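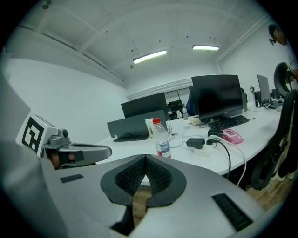
Anel Kruger
Workplace researcher, Sesari Studio

4. What collects on a desk, and where

Figure 2. Desk at the Ilex office, February 2023. The adapter and power strip share the near part of the desk with a bottle and a cup; keyboard and monitor are farther back.

I came into this project wanting to write about screens. My notes from the first visits are full of monitor heights and viewing distances, and I'm sure those matter to somebody (they mattered a lot to me in November!). But when I sat down with the photographs I kept looking at the plugs. So this section is mostly about plugs, plus the drinks and tissues that seem to gather near them, and I'll get back to screens in Section 5.

A bit of background first. The Ilex office is on an upper floor of a building from 1922, with wooden floors and outlets in places that made sense to whoever last rewired it. The team moved in with the furniture it already had, including the long white desks that everyone calls the Skistas after the range they came from. They curve, and people love the curve. They also have no hole in the top for cables, so anything that needs power has to come up from the floor and over an edge somewhere. I talked with 18 people for the study, and nearly all of them brought up cables before I'd asked a single thing about them.

4.1 The power corner

Figure 2 shows what I started calling the power corner. There's a white power strip lying right on the desktop with a black plug in it, a black adapter next to it, and thin white wires wandering over the surface close by. One black cable and one white one go over the front edge and hang down toward the floor. When I coded the photos I gave this its own label, "strip on top," to separate it from strips on the floor or fixed under the desk.

My first thought was that a strip on top was a failure of tidying. I had even drafted a paragraph saying so, with a recommendation to screw the things to the underside and be done with it. Then I did the interviews and had to throw the paragraph out. People told me they wanted the strip up where they could get at it. They were tired of crawling around under a desk with a phone charger in their teeth (a direct quote, more or less, from a man who asked me to leave his name out). One woman had put hers on the floor for a week to please a visitor and then brought it straight back up. For her the desktop was the tidy place, and the floor was where you lost things.

That changed how I read the rest of the pictures. A strip on the desktop takes up room, sure, but it takes up the same room every day, and people plan around it. The part they complained about was the stretch of cable going over the front edge. Chairs roll into it, knees find it, and bags get set down on top of it. If I could change one thing about these desks I'd leave the strip alone and move that drop to the back.

4.2 Drinks

I didn't expect to have a subsection on drinks. Still, look at the near part of the desk in Figure 2: a plastic bottle with a red cap and a label in white and blue, and just behind it a see-through plastic cup with a light tan tint. The adapter and the strip are to the right of the bottle, on the same piece of desk. I would never have drawn it that way on a floor plan, and my old supervisor at Miyazaki would have had something to say about liquids and electricity.

When I asked people where their drink goes, they usually answered with where it doesn't go, meaning in front of the keyboard. The space by the screen is for work. Whatever is left over is for everything else, and on a desk like this one the leftovers include the spot with the power in it. I think this is the most useful thing I learned in the whole project, and it's a little embarrassing how long it took me. We hand people a work zone and a cable zone and forget they also need somewhere to put a cup down.

The same goes for small personal stuff. I logged the pink package beside the power strip as "tissues or pouch," because I couldn't tell which from the photo, and in the coding sheet it sits under "soft items" along with gloves and scarves. Soft items turned up in my notes near strips and chargers often enough that I added a column for them.

4.3 The far side

Past the power corner the desk gets calmer. In Figure 2 there's a large black monitor on a dark stand, switched off, with a black keyboard in front of it. To its left a gray partition goes up with another black keyboard at its foot, and the back of another monitor shows behind the panel. I like the second keyboard very much. Spare keyboards came up in several interviews, always with a slightly guilty laugh, and the usual story was that the old one still worked and there was no obvious place to hand it in. The partition makes a good parking spot, so that's where things get parked. Sesari now asks about spare equipment on its intake form, and I've added the question to the appendix.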